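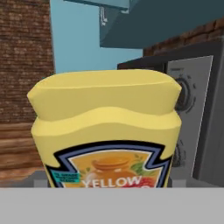 A squeeze bottle of yellow, seen close up.

About Szewczyk

Come on in and pull up a stool! If you've found this page, you probably had lunch with us once and wondered who we are, or your office manager handed you a menu and you like to know who's making your sandwich before you bite into it. Either way, we're glad you came, and we'll try to tell the story without going on too long (Aleksandra says we always go on too long).

Szewczyk is a lunch counter and catering kitchen. We have 2 locations, the original on the corner by the hardware store and the newer, bigger kitchen out past the rail yard where we put together the catering orders. The name means shoemaker, and the reason is simple enough. The building used to be a shoe repair shop, and when Witold Piątek and Aleksandra Kaczorowski signed the lease, the old sign was still up over the door. Witold liked it. A new sign cost more than the first month's rent. So Szewczyk it stayed, and for the first year or so people still came in holding boots with the heels off, and more than a few of them left with soup.

Witold had been cooking in hospital cafeterias for most of his working life and wanted a place small enough that he could see the people eating. Aleksandra kept the books for a bakery and knew what flour cost and what time the trucks came. They opened in August, during a heat wave, with a menu made up almost entirely of hot food. Witold still defends this. The cucumber soup went on the board that same week and has never come off.

What we make

Our sandwiches are built on rye, a soft white roll, or the seeded loaf that Aleksandra bakes in the mornings. The smoked sausage on a roll is the one people drive over for, with fried onions and as much mustard as you care to put on it. There's a beet and egg sandwich that sounds odd and sells out by one o'clock. We do 4 soups a day in the colder months and two in the summer, plus potato salad, slaw, and a dill pickle that we put up ourselves in the back kitchen. The potato salad has no sugar in it. People ask!

Dessert depends on who is baking. If it's Aleksandra you'll get poppy seed roll or plum cake, and if it's Cherry Mae you may well get a purple yam bar, and we'd suggest taking two.

The people you'll meet

Cherry Mae Navarro runs the counter at the original shop. She started out washing dishes on weekends while she finished school, and she has since reorganized pretty much everything, including the line, the shelves, and the way we answer the phone. If your order was right and quick, thank her.

Jarmo Hirvonen looks after catering. He does the quotes, drives the larger van, and will call you the afternoon before to ask where to park. Please do answer, he worries. Jarmo also brought us the rye recipe we use now, which came from his aunt and took us the better part of a winter to get right in our oven.

Teun Prins came to us from a cheese stall and does our buying. Whenever there's something new in the cooler case, Teun found it, and he'd be happy to cut you a taste if the line isn't out the door.

Catering, big and small

The biggest lunch we ever put out was for 834 people, at a factory anniversary picnic, and we were still finding slaw in the van a week later. Most of what we do is much smaller than that. Office lunches, christenings, retirement parties, a soccer team on a bus. We set up, we lay out the condiments and napkins, and we come back for the platters, so all you need is a table and somewhere for us to plug in the soup. Two days' notice is plenty for small groups. For anything over 111 guests we ask for two weeks, so that Teun can order properly and Aleksandra can plan the bread.

Let us know early about allergies, and tell us again when you confirm. We bake with wheat, nuts, and seeds in the same room and would rather talk it through with you than guess.

Stop by

The counter opens at 7 a.m. for coffee and rolls, with soup from eleven until it's gone. There are stools along the window and a bench outside when the weather is kind. Bread can be set aside for you if you call before noon, and catering questions go to Jarmo at the rail yard kitchen. We still have a box of unclaimed shoes, by the way, if a pair of brown lace-ups rings a bell.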